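Storing opened cocoa powder

Posted by Merja Räsänen
Our community kitchen received an opened 2000 g bag of Vondby cocoa powder in February.
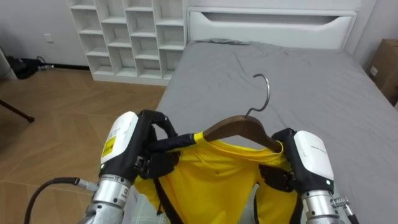 The label gives no storage advice after opening. Should the bag be kept in the refrigerator?

Ánh Võ
Refrigeration is not recommended. Cocoa takes up moisture and odors easily. Please transfer it to an airtight container and keep it in a dark cupboard – away from the stove.

Santeri Rissanen
We keep ours in the freezer. No complaints to date.

Related items
Melting chocolate without lumps
White film on chocolate bars
Natural or Dutch cocoa? (2 replies)

This site uses cookies. Accept | Settings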